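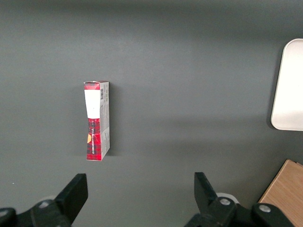

A small tartan box, standing on end.

Staff Attorney, Gaming and Tribal Regulatory Appeals
Flurnell Sollach, Troltton office

We are a small appellate practice and we need another lawyer. Most of our work concerns who may run a card room, a racetrack or a slot floor, under which license, and what happens when a state agency changes its mind about the answer. If you have ever read a definition of "game of chance" twice and come away less sure than when you started, you will fit in.

The job

You will research and draft briefs in state appellate courts and, a few times a year, in federal ones. You will sit in on license hearings, which are long. You will write memos explaining to clients why the commission's order means what it says, and now and then why it doesn't. Our current docket includes a dispute over the renewal of the Cabrera card room license, now in its second trip through the court of appeals, and a set of rulemaking comments that were due in January and then were not.

You'll work mainly with Deisy Tamayo, who runs the appeals side and edits in green ink. Expect a first draft to come back looking like a lawn. Jacobus Joubert handles hearings and will want you in the room for at least two of them before you take one alone.

What we need from you

A law degree and an active bar license, or a bar application already in the works. Two years of practice or a clerkship. Gaming experience is welcome but we have taught it before, starting with the statute and a pot of coffee. Administrative law experience counts for more. So does knowing what a standard of review is for and putting it somewhere other than page one out of habit.

You should be able to write a plain sentence about a complicated thing. You should also be able to pick up the phone and ask a clerk a question politely, a skill that appears to be leaving the profession.

You don't need to gamble. Under our conflict policy you can't do it at any property we represent anyway, and that includes the raffle at the Troltton track.

Pay and the rest

Salary depends on experience and we will tell you the range on the first call — please ask if we forget. Health and dental from the first day, bar dues paid, and $2000 a year for courses or books. The first 90 days are a trial period for both sides. Two days a week from home once that's done. There is parking. It is not good parking.

How to apply

Send a resume, one writing sample and a short letter to Deisy Tamayo at the Troltton office. The sample should be your own work, lightly edited by others at most, with client names removed. Briefs are best, but a bench memo is fine. Please don't send a law review note with 90 footnotes unless you are ready to discuss all of them.

We read applications as they come in and will close the posting when we've hired someone. Interviews start at 10 a.m. and usually run through lunch, which we provide.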